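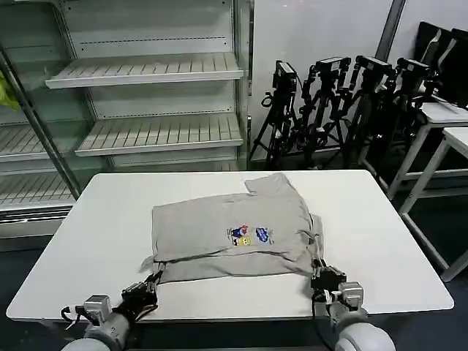
gray tee, both grippers on the near corners

ngourlay
297 demos of this fold by remote and it still bunches the neck. Slower hands?

beyene_k
slower wont help. Start it hem left every time, same spot

maysounk
disagree - same spot is how you get a policy that only works on one spot. Move the shirt around

beyene_k
sure, after the first 50

ngourlay
been moving it since day one lol. Maybe thats it

maysounk
how many operators? we had 5 and they all grabbed teh sleeve differently

ngourlay
just me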